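Wrist cam only for drawer and cabinet demos? Show me your sim sets
Forum: Learning from Demonstration > Data Gathering

tulitz_bench
Posted September 12, 2019

Hi all! I've been lurking for a while and finally have something to share. I'm putting together a set of simulated demos for handle grasping inside furniture, and I'm having way more fun with it than I expected. The project is called Norkora (named after nothing, I just liked the sound). The goal is 600 demos, all driven by hand with a 3D mouse, and the policy only gets the wrist camera plus joint positions. No overhead view, no depth.

What I love about the wrist view is how much it gives you right at the moment that matters. You get the handle, you get the tips of the fingers on both sides of it, and the background is just dark wood. All the contrast is where you want it. 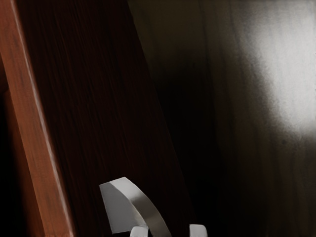 My first round was 12 demos per cabinet layout and I trained on that just to see what would happen. It reached for things! It reached for the wrong things a lot, but it was clearly going for something, and I sat there grinning at my monitor at one in the morning. So now I'm collecting for real and I have a few questions before I sink another month into it.

1. Do you keep the stretches where the handle is out of view, or trim them?
2. Do you randomize lights from the start or add it later?
3. Is wrist only a mistake?

fukville_arms
Welcome! Great project. Going to jump straight to 3: yes, I think wrist only is a mistake for this. We did a cabinet set in April and the policy was lovely in the last few inches and hopeless before that. It had no idea where it was in the room. Adding one fixed camera solved most of it for us. It's sim, so a second camera costs you nothing but disk space.

grainline
I'm going to disagree with fukville_arms a little. A fixed camera is great until the door swings in front of it or the arm blocks the view. Inside a cabinet that's most of the episode. I'd start wrist only, see how far it gets, and then add the fixed view as a separate experiment so you know what it bought you. If you add both at once you'll never untangle them.

On trimming: don't! The boring parts teach it how to get to the good parts. I trimmed a whole set once and the thing could only grasp if I parked it right next to the handle first.

tulitz_bench
Oh that's a really good point about the trimming. I was about to write a script for it too, ha. Let me show you what I mean by out of view though, so you can tell me if you'd still keep it. I have a bunch of these.
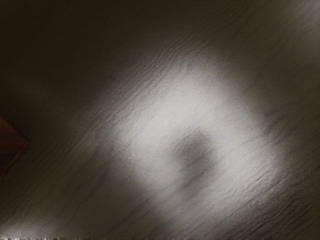

Wrist view with no handle in it: wood, a bright patch, and a bit of something reddish-brown on the left.

fukville_arms
See, that's exactly my argument for a second camera. If I handed you that and asked which way to move, could you tell me? I couldn't. There's a light patch with a dark smudge in it and that's the strongest thing there. My bet is your policy learns to steer by the light patch.

grainline
Fair, it might. But the reddish thing on the left is something to go on, and the policy also gets the joint positions. It isn't working from one still. I stack 2 time steps and it helps a lot in spots like this.

What I would worry about is the light. If your lamp sits in the same place in every demo, then fukville_arms is right and the patch becomes a landmark. Move the lamp. Move it every single episode.

tulitz_bench
Um. The lamp has never moved. It's been in the same place for every demo since I started.

quietgripper
Found your culprit for the wrong-things problem, maybe! Easy test: take the policy you already have, shift the lamp, run it 12 times and watch where it reaches. If the reaches follow the light, you know.

Also, can you replay your recorded actions and re-render? If you logged the full sim state you don't have to drive anything again. Just play it back with new lighting and save the new pictures. That's how we stretched the Tsegaye set and it was the best afternoon I've spent on a dataset.

tulitz_bench
I did log full state!! I only did it out of paranoia. Okay, I'm setting up the lamp test tonight, and re-rendering after that.

fukville_arms
And since you're re-rendering anyway, add the fixed camera. I'm not letting this go.

grainline
Separate folder, separate run, and I'll allow it.

quietgripper
One small thing: check the bottom rows of your renders before you do the big batch. There's a speckly bright strip along the lower edge of that last one. I'd crop it for every episode or find the setting that makes it.

tulitz_bench
Wow, I had not noticed that at all. Good eye! Adding a crop. I'll post the lamp results in this thread with the reach plots, both folders if I get that far.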